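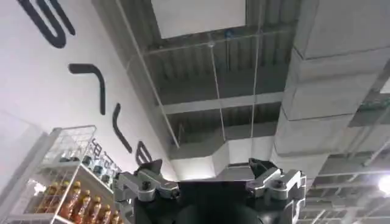
Console check before opening, with comments

Written by Hidayah Chin for the playing room of the Standulstead game collection. Last changed in May.

This list is for the old consoles which visitors can play. The consoles in the glass cases have their own list. Please mark every line with OK, NOT OK or NOT CHECKED. An empty line does not help the next person.

Part A. Power and cables

1. Power supply is the original one or the approved replacement. OK
Comment: Read the label on the supply and compare it with the label under the console. Two plugs can look the same and have a different voltage.

2. No cracks, tape or soft places on the power cable. NOT OK at station 4
Comment: The cable is bent very much near the plug. I took the station out of use and put the red card on it.

3. Power supply is not covered and has air on all sides. OK
Comment: Somebody had put the game manuals on top of the supply at station 2. I moved them to the shelf.

4. Television cable is fixed behind the table. OK
Comment: Children pull the controller and the console moves with it. If the television cable is loose, the picture goes away and they think that the game is broken.

Part B. Console body

5. All screws are in the bottom side. NOT OK at station 1
Comment: One screw of the Dirkesine console is missing. It is a short one. Please do not use a long screw from the box, it can touch the board.

6. Cartridge slot is clean and without dust. OK
Comment: Please do not blow into the slot. Use the dry brush first. If the game still does not start, clean the contacts of the cartridge with a cotton stick and a little alcohol, and wait until they are dry.

7. Power switch moves with a clear click. OK

8. No smell and no unusual heat after 6 minutes. OK
Comment: Put the hand flat on the top, near the back. Warm is normal for the Hollov model, hot is not.

Part C. Controllers

9. Every direction works in the test game. NOT OK at station 3

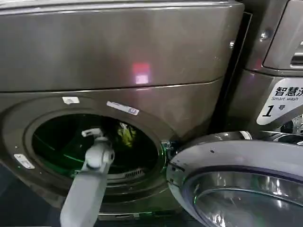
Comment: Left is good, right works only when I press strongly. I changed the controller with spare number 212 and tested again, then it was OK. The bad one is in the repair drawer with a note.

10. Number keys react and do not stay down. OK
Comment: The plastic sheets over the keys are copies, so they can be wiped. The original sheets must stay in the folder.

11. Coiled cord is not stretched or twisted. OK
Comment: At station 2 it is a little long now, but I see no damage. Check again next month.

Part D. Games

12. Cartridge numbers are the same as in the book. NOT OK
Comment: Cartridge 959 is written in the book as Espinoza, but the label on the cartridge is gone. I started it and the title on the screen is correct. It needs a new label. We have around 3,000 cartridges in the store, and without a label it is easy to lose one.

13. No broken plastic at the cartridge edges. OK

Still open: cable for station 4, short screw for station 1, label for cartridge 959. Station 4 stays off until the new cable is tested.

Checked by: H. Chin, finished 9:40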